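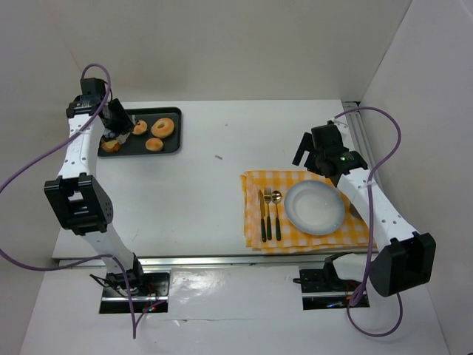

Donut in a dark rectangular tray.

Allstead Counter Tray, full size and half size

Sold singly or by the case of 26
Finish: matte black only
Ships from our own shelves

Every catalog we get says its display trays "elevate the product." We have been selling trays to bakeries, school cafeterias and coffee counters for 21 years and have yet to see one sell a stale donut. What a tray can do is lie flat, come clean and fit the case you already own. The Allstead does two of those well and the third most of the time, and we'll get to that.

What the maker says, and what we think

"Nonstick surface." Up to a point. Plain cake donuts and rolls lift off fine. Anything with a wet glaze will leave a ring if it sits through the morning, same as on every other tray we carry. Use paper if you care about the ring. Debora Farina runs our returns desk, and glaze rings are the complaint she hears most, usually from people who believed the word nonstick on the sleeve.

"Scratch resistant." We don't know what this means and the maker couldn't tell us. Our floor sample has been handled with metal tongs since August and has fine gray marks down the middle. You see them under case lights. You don't see them when the tray is full.

"Dishwasher safe." Yes, with a catch. Ours went through the commercial machine at Caruso, the lunch place next door, for a whole season and came out flat. The half size did fine too. The catch is the label on the underside, which turns to mush and then glue. Peel it off first.

"Fits all standard cases." No. There is no such thing as a standard case, whatever the sales rep tells you. The full size fits most of the refrigerated cases we sell and most of the dry ones. It does not fit the older Sterketti curved-glass models with the narrow bottom shelf – the tray goes in, but the door won't shut. Measure the shelf and the door opening both. If you call us with the model name, Italo will look it up, and if he isn't sure he'll say so.

"Stackable." They stack empty. The rim is too low to stack them loaded with anything you'd want to sell afterward.

Why black

We get asked for white. The maker dropped it, and we aren't sorry. White trays show coffee stains, and the old ones yellowed at the corners. Black shows powdered sugar instead, so you are trading one kind of wiping for another. Chocolate-frosted items do get a little lost on it. If most of your case is chocolate, look at the Tedari tray in tan. It costs more and has a taller rim, and we think the corners are harder to clean.

Who shouldn't buy it

If you bake on your trays, skip this one. It's for display and carrying. We have had two come back warped from a hot oven, and the maker refused both claims, as the warranty card says they would.

If you run a home kitchen and want something for the occasional party, the thrift store will serve you just as well.

If you need 1000 trays for a school district, don't pay the price on this page. Ask Vittoria Cirillo for a quote and then get another one elsewhere to compare.

Care

Warm water, dish soap, soft cloth. Skip the green scrub pads. Dry them before stacking or they'll stick together and you'll be prying them apart at 5 a.m. The "tray conditioner" sold by the same maker is mineral oil in a small bottle at a large price. We don't stock it.

Warranty and returns

One year from the maker, against "defects in workmanship," a phrase they read narrowly. Our own policy is simpler. Send back any unused tray within 21 days and we refund it, less the shipping. Open cases are fine as long as the trays inside are clean.

Lids are listed separately. The clear dome fits the half size snugly and the full size loosely, so try one before ordering a case of them.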